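Saturday, August 31, 2024

Last day of winter and I have finally caught up on sleep, so I can write about the move. Or the un-move, I suppose. We cleaned out Nan's house at Uvau over most of July and I've been promising a few of you the full story ever since I posted that one grumpy paragraph from the motel.

For those who came in late, Uvau isn't a town. It's the name on the gate. My great-grandfather put the house up in 1927 and nobody in the family has ever agreed on where the word came from. Mum says it was a ship. Uncle Col says it was a racehorse that paid for the roof. I looked through every drawer in that house hoping for an answer and found eleven tape measures and a receipt for a goat, so there you go.

Nan's perfectly well, by the way! I got two very gentle emails assuming otherwise. She's moved into a unit at Enside, the retirement village out past the showgrounds, and she is having a better social life than I am. She plays cards on the verandah, she's fallen out with a man over the bird feeder, and she rings me at dinner time to tell me what they had for dinner. But the house had to be emptied before the new people got the keys, and Mum's knee was no good, and Col's in Darwin, so it fell to me and my cousin Tess and whoever we could bribe with sausage rolls.

I'd read all the books. I'd watched the shows where a calm woman in linen asks you to hold each object. I arrived on the first morning with coloured stickers, a clipboard and a roll of those tough orange bags, and I was going to do one room a day. By three in the afternoon I was sitting on the laundry floor reading a 779-page home doctor book with Nan's notes in the margins ("RUBBISH" next to the whole chapter on nerves) and I had not put a sticker on a single thing.

Tess took over after that. Her method was to start with whatever had the least feeling attached to it, which meant the shed. I'd have left the shed till last as it was the worst, but she was right. You get your eye in. When you've thrown out forty years of dried-up paint tins you can look at a linen cupboard without flinching.

And the linen cupboard! I wasn't ready for it. Nan never got rid of a sheet. The good ones were at the top with a bar of soap in between, never used, still creased from the packet, and then it went down through the years until you reached the bottom shelf, where everything had been cut up and hemmed into something smaller. Sheets into pillowcases, pillowcases into hankies, hankies into a bag labelled BRASSO. Tess found a tablecloth she remembered being sick on in Year Three.
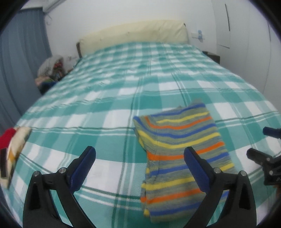 What we worked out eventually was that you need somewhere flat to put things while you dither. We'd been deciding with stuff in our hands, standing up, in doorways, and that's a terrible way to decide anything. So the rule became: if you can't say yes or no, lay it down and go and do another job. Come back after lunch. Half the time I'd come back and find I'd already let go of it in my head, and the other half I'd come back, grab it and march it straight out to the car before Tess could open her mouth.

The kitchen took four days. I won't bore you with all of it, but I do want to put in a word for Nan's Karaca. That's what she calls her big stovetop pot, after the neighbour who gave it to her, Mrs Karaca from over the back fence, who swapped it for a lemon tree in a tub. The tree outgrew the tub and then outgrew the fence and Nan had free lemons for the rest of her time there, so she got the pot and the lemons both. I've got the pot now. It takes up one entire shelf and the lid doesn't fit anything I own, including, as far as I can tell, the pot.

Then there was the furniture, and this is where I get cross, so feel free to skip down.

You cannot give away a sideboard. I had no idea. I grew up thinking that sideboard was worth a fortune because we weren't allowed to run near it. I rang three op shops and the first two laughed, kindly. The third said they'd take it if it came apart, and it doesn't come apart, it was built by a man who did not intend it ever to leave the room. I put it online for 200 dollars, then for fifty, then for nothing, and the only message I had was from somebody asking if I'd deliver it and take away their old one.

I'd just about given up when a woman called Chaimae Alaoui wrote to me. She runs a little repair and restoration business called Prido from a double garage two towns over, and she'd seen the listing and recognised the handles. She came out in a ute with her brother-in-law and a stack of moving blankets. She lay down on the floor in her good coat to look at the underneath, and stayed there so long that Tess went and put the kettle on. Blackwood, she reckoned, and all of it hand-cut. She didn't pretend it was worth heaps, but she was so pleased with it. They took the dining room window out to get it through! The whole window! Col nearly had kittens when I told him, but they put it back in better than it was and now it opens, which it hadn't done since about the time I was born.

She's since sent me a photo of the drawers with the wax coming up, and I cried in the Woolies car park. I don't even like sideboards.

A few practical bits, for anyone who's got one of these jobs coming:

- Book the skip for longer than you think. We had to pay for an extra week, and then another.
- Check the pockets. All of them, even the dressing gowns. We found a watch, a wedding invitation and a very old Minties.
- Take the phone off whoever is sentimental about photos. Set the albums aside in one box and don't open them until it's over. We lost a full evening to the year 2000, when apparently everyone in my family had the same haircut.
- Feed people properly. I mean hot food at a table. We tried to get by on servo pies the first week and by Thursday Tess and I weren't speaking.
- Ask the person whose things they are, if you're lucky enough to still be able to. I was making all these tender decisions on Nan's behalf and when I finally rang to ask her about the crystal she said, "Oh God, love, I hate that stuff, it was Beryl's."

That last one would've saved us days. She had very firm ideas about what mattered and they were nothing like mine. She wanted the colander. She wanted the horrible lamp with the parrot. She didn't want her own wedding china but she did want the plastic tumblers from the caravan, all of them, and she checked.

The new owners have two little boys and a dog with one ear up. I met them at the handover, and the smaller boy asked me what Uvau meant. I told him it was a ship. Mum was standing right there, so I hardly had a choice.

I took the long way home with the pot belted into the passenger seat. There are still six boxes in my hallway, and Tess has another four in her spare room that she swears are mine. One of them just says CORDS. If anyone local wants a goat receipt or eleven tape measures, you know how to reach me, and I'm home most evenings except when Nan's ringing about her dinner. Tonight it was silverside.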